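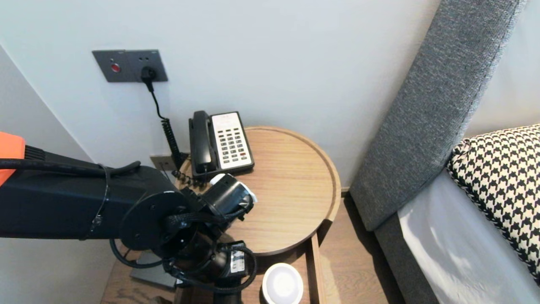
We spent two nights at a guest house in Stodton just after Christmas and I've come home slightly obsessed with a bedside table. I know! But ours at home is a wobbly stool with 12 books on it, so bear with me.

This one was round and oak-coloured, with a raised rim so your earplugs don't roll off in the night (mine always do), and a proper desk telephone sitting on top. Black and white, curly cord, one red button. I was desperate to ring somebody on it. Elie Azar, my long-suffering travelling companion, said I could ring him in room 15 if it would stop me going on about it, so I did, and we talked about breakfast for far too long.

Lower down was a round white thing I took for a lamp, then a speaker, and then gave up on. Looks lovely with the sun on it, whatever it is.
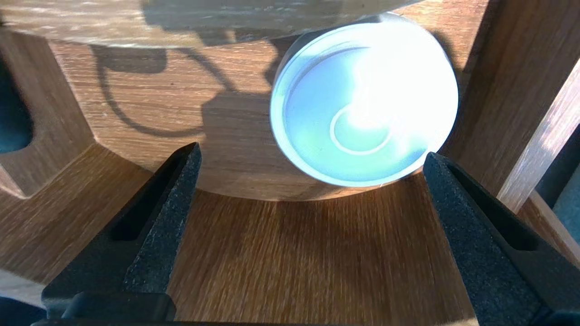 Pale blue and white in the sun.

There's a drawer too, on black metal runners, and I do like a drawer by a bed. Everything goes in: glasses, hand cream, the room key I then spend ages hunting for. The bed had a black and white houndstooth blanket and I want one of those as well, so that's two things on the list. 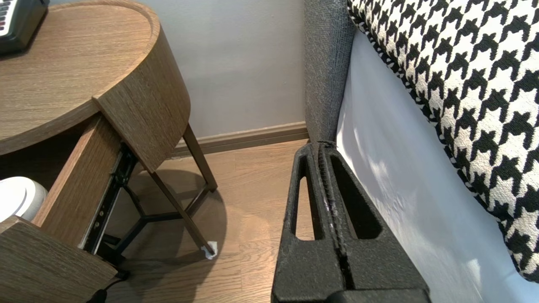

Is a round bedside table big enough to be useful?
It is if you're strict about what lives on top. A phone and a glass of water are fine, but books really want a drawer or a shelf underneath.

I've started measuring up at home and there's a gap of 43 cm between bed and wall, so a small one might just squeeze in. The stool can go in the bathroom.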